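Clinden Worktop Oil, Clear Matt

Manufacturer: Merkonus
Product group: Interior wood finishes
Sheet last revised: August 3, 2021

Overview

Clinden is a penetrating oil for interior timber surfaces that are handled daily: desks, benches, dining tables, counters and shelving. It soaks into the top layer of the wood and hardens there, leaving very little on the surface. The finish is matt. Light timbers such as birch, ash, beech and maple darken slightly on the first coat and very little on the second.

The oil is supplied ready to use. Do not thin it. Do not mix it with Kan Hardwax or with any film-forming varnish.

Pack sizes

Small tin, one coat on a single desk or small table.
Standard tin, two coats on a large bench top.
Trade drum, to order only. Contact Carol Rowbotham at the trade desk for lead times.

All three sizes carry the same batch code format, printed on the base. Quote the code in any query.

Suitable surfaces

Bare or previously oiled solid timber. Veneered boards may be treated if the veneer is sound and has not been sanded through. Cork and bamboo take the oil unevenly and should be tested first.

Not suitable for painted, varnished or lacquered wood unless the old coating has been fully removed. Not suitable for outdoor use. For floors, use Kukau Floor Oil, which has a harder dry film and a different cleaning schedule.

Preparation

The surface must be clean, dry and free of wax and silicone polish. Remove old wax with white spirit and leave the wood overnight before sanding.

Sand along the grain, finishing with 180 grit. Finer grits close the surface and reduce uptake; the second coat will then sit on top and stay tacky. End grain can be taken to 240 grit to stop it darkening more than the faces. Remove dust with a vacuum and a soft brush, then a lint-free cloth. Tack cloths leave a residue that shows under a matt finish and should not be used.

Application

Stir the tin for a full minute before use and again between coats. The matting agent settles quickly, and a tin that has not been stirred will give a glossy first coat and a chalky last one.

Apply thinly with a short-pile roller, a flat brush or a white nylon pad. Work in the direction of the grain and cover no more than can be wiped within 20 minutes. Wipe off all oil that has not soaked in, using a clean cotton cloth, and change the cloth as soon as it stops picking up. Oil left standing dries to a sticky film.

Leave 8 hours between coats at normal room temperature with a window open. In a cold workshop allow a full day. Two coats are enough on close-grained timber. Oak and other open-grained species may take a third on the edges.

Treat the underside of loose tops and leaves with at least one coat. A top oiled on one face only will take up moisture unevenly and may cup.

Technical data

Sheen: matt
Colour in the tin: pale amber
Recoat time: 8 hours
Light use: next day
Full hardness: two weeks
Working temperature: 10 to 25 °C
Maximum relative humidity: 66%
Shelf life, unopened: three years

Surface resistance

Once fully hard, the finish stands up to water, tea, coffee, soft drinks and mild soap, provided that spills are wiped up within the hour. It is not resistant to acetone, strong ammonia cleaners or hot pans. A wet steel tool left standing on oak will leave a black mark under any oil, Clinden included.

Abrasion was checked in-house by Jaanus Sepp on beech panels, to 2,000 passes with a weighted felt pad. Slight polishing was visible at the end of the run. The panels were brought back to an even matt with one wipe of fresh oil.

Light timber in use

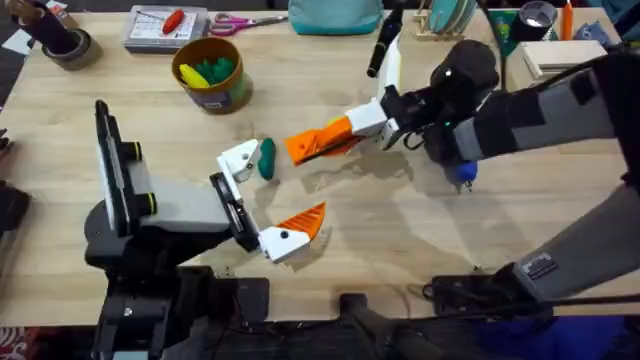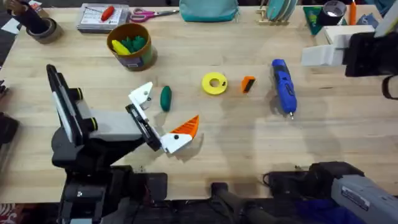 Care

Dust with a dry cloth. For general cleaning use lukewarm water with a little soap, wring the cloth out well, and dry the surface afterwards. Microfibre cloths are slightly abrasive and will raise the sheen where the same patch is wiped every day.

Benches in daily use normally need a maintenance coat once a year. Clean, leave to dry, rub over with a white pad, apply a very thin coat and wipe off after ten minutes. Scratches and ring marks can be sanded out locally with 180 grit and re-oiled. Feather the edges of the repair over a hand's width. The patch will look lighter for a few weeks.

Safety and storage

Cloths soaked with oil can heat up and catch fire by themselves. Lay them flat outdoors to dry or put them under water in a lidded metal bin straight after use. The same applies to pads, roller sleeves and sanding dust from freshly oiled wood.

Keep away from children. Wear nitrile gloves. Store upright and frost-free with the lid pressed fully down. If a skin has formed on a part-used tin, cut it out whole and strain the remainder before stirring.

Contacts

Technical questions: Yvonne Mottram
Trade orders and drums: Carol Rowbotham
Sample panels in birch, ash and oak: Alfie Whitlock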